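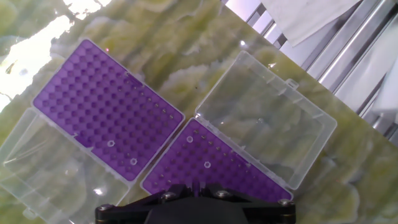
4.2 Level order and early quitting

The second study looked at a question that came straight out of playtesting, and we were excited to finally have enough sessions to answer it. Jelside, the puzzle platformer we used throughout this work, ships with 11 opening levels. In the released build they always come in the same order. For this study we made 2 builds: the released one, and one in which levels four through nine were shuffled for each new player. Everything else stayed the same, including music, hint timing, and the save system.

We logged 3684 sessions in total, all from first-time players who agreed to share play data when they installed the game. A session counted only if the player finished the tutorial. We dropped sessions where the game was paused for longer than it was played, a rule we carried over from our earlier work on Cevard.

Figure 3 shows the share of players still active at the end of each level. The two curves stay close together through level three, as they should, and then split in a way we did not expect. Players in the shuffled build quit less often in the middle stretch, even when an early draw gave them the hard conveyor level. They failed more and kept going! Our best guess is that a sudden jump in difficulty feels less like a wall when the level after it may well be easier. Replies to the exit survey lean the same way, with several players calling the hard levels "a surprise" or "a weird one."

The effect fades by level ten. It is also much weaker among players who had already played Rovero, whose levels share many of the same tricks. We tried splitting that group further by hours played, but the smaller groups were too noisy to read, and we leave them out of the figure.

Figure 3. Share of players still active after each level, fixed order (solid line) and shuffled order (dashed line). Shaded bands come from 1000 bootstrap samples.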